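Rellolier Two-Door Drinks Cooler

Glass front, silver frame, white shelves. Sold by Sunard, delivered from Grekdale.

If you've ever dug through the bottom of a kitchen fridge looking for one cold water, you'll love this cooler! Both doors are glass from top to bottom, so you can find what you want before you open anything (and the cold stays in while you make up your mind). We keep ours stocked all year, and it still makes us happy every time we walk past.

The white shelves do a lot of the work. Dark sodas, red drinks, green bottles and plain water all stand out against them, and a row that's running low is easy to spot from across the room. Put the favorites at eye level and the water underneath, and people pretty much help themselves.

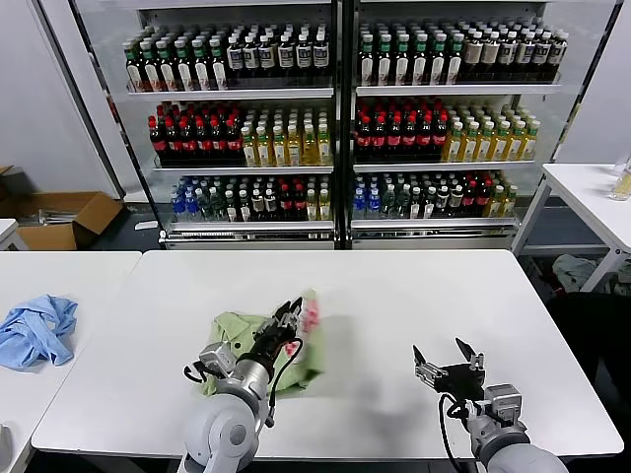

Dariusz Czerwiński wrote to us that he'd been worried about the noise in a room where people work all day, and that after two weeks he'd stopped hearing it. He also asked for a shelf that takes taller bottles. Good news, Dariusz: every shelf lifts out and clips back in wherever you like, no tools needed.

Doors: 2, glass, self-closing
Holds: over 300 small bottles
Shelves: white, adjustable
Frame: silver
Extra shelf clips: bag of 20, sold separately

Leave a hand's width of space behind the cooler and let it stand upright overnight before you plug it in. Spare door seals are made by Jireš and can be ordered with the cooler or later on.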